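The Joy of a Small Grey Cloth

I came to folding late, by way of my neighbour Iara Rivadeneira, whose linen cupboard in Fengate is the neatest I've ever opened (and I do open other people's cupboards, sorry). 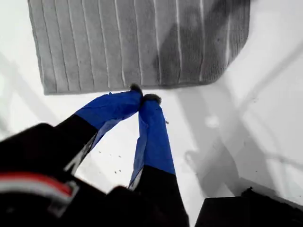
My own drawer was a disgrace until January, when I chucked out almost 100 old tea towels and rags and started again. I kept only the cloths I really reach for, and my favourite colour turned out to be grey. Pale ridges running down the fabric are a gift to a lazy folder like me, because you just line your edges up with them and off you go!

Iara folds in half, then half again, and smooths with the side of her hand. I'm a thirds person. 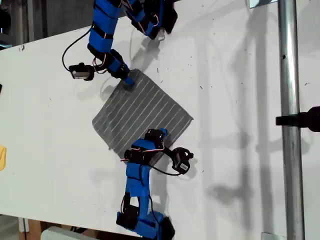 We've argued about it over many cups of tea, and neither of us is budging. She does agree that a clear, pale benchtop helps, and that six cloths is plenty for any kitchen drawer.

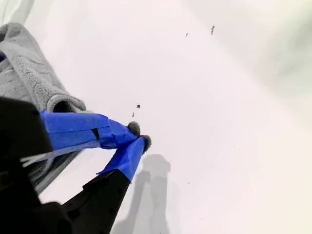
Folded and ready: a soft grey towel on white.

Mine now live beside the stove, folds facing out.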